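Section 4: Hanging the backcloth and setting the lamps

I've toured the Folholm folding stage for years, so these are the steps I follow myself, muddles and all. If you've got the older Timley frame, skip step 3 -- yours has fixed feet.

1. Lay both uprights on the floor with the slots facing you. Push the top rail in until it clicks at each end.

2. Clip the backcloth to the rail, starting in the middle and working outwards. Start from one end and you'll get a sag, and it always shows up behind your smallest puppet! 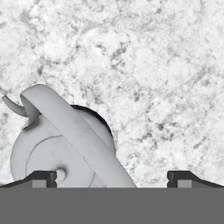
3. Stand the frame up and screw down the feet. The playboard should sit 110 cm off the floor for standing puppeteers, or 70 cm if you work kneeling (bring a cushion, please).

Note: with glove puppets I drop the playboard a notch so the front row can see the hands properly.
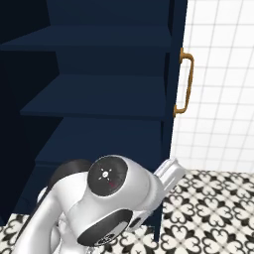 4. Hook one Moltov lamp on each side arm and tilt it down towards the playboard. The warm bulbs are 3,000 K and they're kind to painted faces. Run the cables down the back of the uprights and tape them to the floor.

Caution: let the lamps cool before you fold the arms in. I've scorched a perfectly good velvet curtain that way, and I'd only hemmed it in March.

5. Draw the Bunnag curtain across and back a few times. If it sticks, rub a candle stub along the track -- don't use oil, it gets on the cloth.

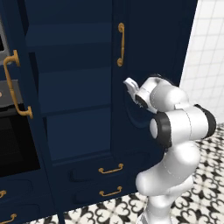 Fig. 4. White arm and gripper beside a navy cabinet with a brass handle.

6. Go and sit where the audience will sit, right at the front, and look up. If you can see the rail, lower the top border until you can't.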